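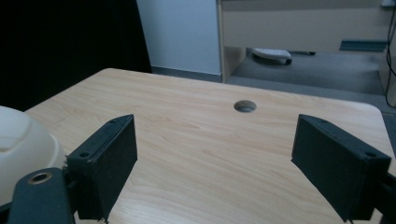
**1/** Sceptical thread about the four-day week, since my feed is full of people saying it fixes everything. I like a free Monday as much as anyone. What I don't like is a sales pitch, and most of what I've read is one. Half the "case studies" never get past the furniture: a pale wooden desk with a round cable hole near the back edge and the promise that you'll spend less time at it. Fine. Who picks up the phone on the day you're off?

**2/** Take Pitero. They announced a "successful trial" in October. I read the whole write-up. It ran for 12 weeks and the staff survey was optional. I'd love to know what the people who didn't fill it in thought.

**3/** Then Maldonado, who saved some £4,000 on heating and called it a productivity gain. It's a heating bill. Shut any building for a day and you'll get the same result. 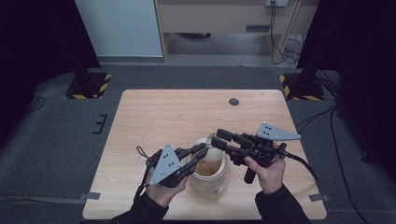

*Two grippers, one white container.*

**4/** The bit that bothers me most is hours. Are people doing less work, or the same work in longer days? Sirkari's own FAQ says "flexible start times", and further down you find that means half seven. With small kids that's no use at all.

**5/** Renata Cisternas asked me last night whether I'd turn it down if offered. No, obviously. I'd take it and moan about the write-up.

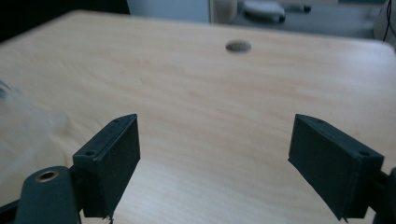
**Pale tabletop | Two dark gripper fingers**

**6/** Support is where these plans go wobbly. Customers don't take the day off with you. You either split the team in 2 and lose the shared day, or you let the queue build up and spend the next morning digging out. I've seen plenty of posts from founders on this and hardly any from the people on the phones.

**7/** What would change my mind: a full year, sick days included, overtime published, and the survey sent to people who left as well. If you've got one like that, post the link. Please don't send me the podcast again.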